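3.2 Where the containers stand

I'll admit I went into this part of the study thinking it would be the boring one. Herman Ngau and I had already spent 2 sessions arguing about labels (he likes them, I don't), and the position of the bins felt like something you sort out in a minute. Then we read back through the notes from the Istora workshop and found that people there complained about placement far more than about size or color! So it got its own section. We kept the question small: when somebody sorts small parts at a table, does it help to line the containers up along the far side, or is it better to let them sit wherever the hands end up? 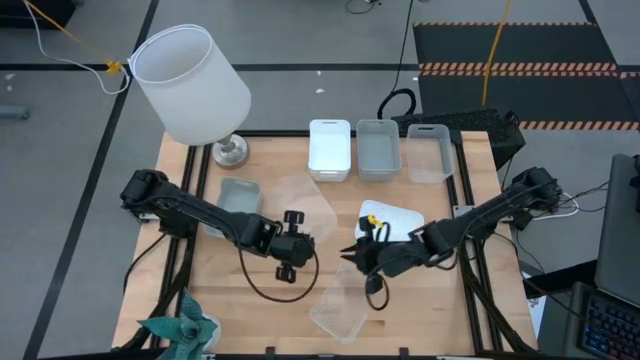

Figure 6. Sorting table with bins along the far edge and further containers on the work surface.

People who sort for a living have strong feelings on this. Maximiliano Carrasco, who ran the benches at Neves before he joined us, swears by a back row and nothing else, and he told me so more than once. I'm less strict. The table in Figure 6 has a back row too, with a white bin, a light gray one and a see-through one side by side, but it also keeps a gray bin, a white tray and a clear container out on the tabletop, and I like that mix a lot. The back row is for things you're done with. The tray is for things you haven't made up your mind about, and in our interviews that second group was always bigger than people expected (me included).

The see-through plastic deserves a word as well. At Trirnen they'd moved over to clear containers entirely, and the sorters we talked to liked being able to check a bin without leaning over it. The downside came up fast, though: on a pale tabletop a clear box is easy to overlook, and one sorter said she kept putting things down next to hers instead of in it. Herman wants to test colored rims. I'd try a darker table first, but we only have the one, so rims it is, and we plan to run those sessions in July.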